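Sullmont shop teaches arm to handle processors by remote

SULLMONT — Operators at Bukhari's test shop have logged 191 runs since August, steering a robot arm through one fiddly job: a desktop chip and its nest. No code written for the moves. Sadia Afridi drives most of them from a desk by the window.

"You go slow at the walls. Corners catch," she said. "First 21 I'd throw out."

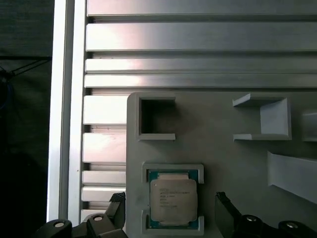 What's next

Target is more than 900 runs before training starts, says project lead Usman Zaidi. A second operator, Rafia Durrani, joins on the evening shift — she'll work left-handed, wich Zaidi wants in the data. Trirnura gets a copy of the recordings when thier done.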